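Skip to content Home Issues Authors Submit Contact

Search this journal Search Advanced

3.2 The double sink and what gathers around it

I came to the Lillunness kitchens wanting to write about cooking, and I ended up writing mostly about sinks. Niamh Nic Aodha had warned me this would happen (she spent a whole November in the Gonness flats and filled her notebook with dishcloths). In the households we visited, people talked about "doing the dishes" as one job, but when I asked them to talk me through it they gave me something much messier, with food, packaging and bathroom things all mixed in.

The kitchen I keep going back to has two steel basins side by side, edged with small dark red tiles. Figure 2a is my favorite page in the whole set! Two cups are lying over in the left basin, and the right one is where everything else has piled up: a crumpled clear bag, with a mesh strainer on top that still has a little heap of cooked rice or some other grain in it. Skinner's old category of "wet storage" fits the cups nicely, I think, but I don't know what to do with the bag.
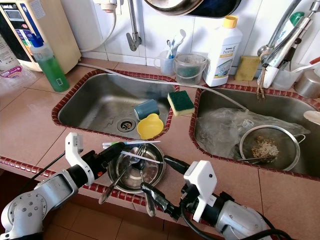
Figure 2a. Double sink with cups, strainer and a bowl of cutlery at the counter's front edge.

Then there's the bowl at the front. It holds spoons and a fork, and a toothbrush is lying across the top. Rónán Mac Suibhne and I argued about that toothbrush for most of an afternoon. He wanted to code it as a stray personal item, and I wanted to code it as a cleaning tool, and in the end we made a third code, "either," which we then used far more than we'd planned. I still like it. A lot of what sits by a sink can go either way, and the people we interviewed didn't seem bothered by that in the least.

Flindel's checklist, which we started out with, has 2 columns for bowls, "preparation" and "serving." We gave up on it pretty quickly. Bowls in our kitchens carried cutlery, soaked beans, held peelings, and sat around doing nothing much at all, so we added "holding" as a code of its own and went back over the earlier notes.
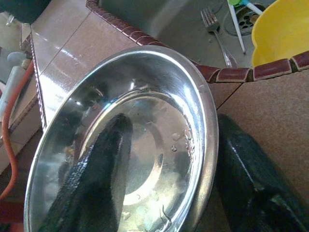 Figure 2b. Round steel bowl on the tiled counter, with water droplets on the inner base.

Figure 2b is why I asked for a separate moisture field on the coding sheet. The droplets are bunched on one side of the base, with a few wavy streaks lower down, and you'd never get that from a plain yes/no box marked "clean." Rónán thought I was overdoing it (we had 500 entries to go back through, so fair enough). We settled on two boxes, one for droplets and one for streaks or residue, and left the word "clean" to the interviews, where people used it any way they liked.

We use cookies to improve your reading experience. Accept Manage settings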